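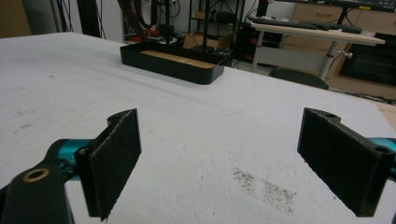
What does Farkel do?

We check claims printed on household products and tell small shops whether to believe them. A shop sends us a bottle, a box or a leaflet, and we write back with what the maker can prove and what it can't.

Who we are

Heledd Wogan started Farkel after years of buying stock for a hardware store in Mostyn. Sales reps kept telling her that a cleaner was "80% more effective." More effective than what? Most of them had to call the office, and the office usually had to call her back. A few are still due to.

Osian Kneath joined two years later and handles the paperwork side. He reads test reports all day and trusts very few of them.

How we work

We ask the maker for the evidence. If we get a report, we look at who paid for it, how many samples were used and what the product was compared with. Plain water is a popular rival. It tends to lose.

Then we write one page, in everyday words. If the maker sends nothing within 20 working days, the page says so.

What we don't do

We don't give out badges, seals or stars. We've been asked, and offered money, and we think there are plenty of green leaves on packaging already. We don't take payment from makers for any reason. Shops pay a flat yearly fee, and it's the same fee if they dislike our answer.

Should you trust us?

Check first. Every page we've written since the Greltix stain remover report is in our archive, with the maker's reply printed in full underneath. We got the Grilero descaler wrong in our first year, and that page is still up with the correction at the top.

New shops can join in June. Write to Heledd at the Mostyn office.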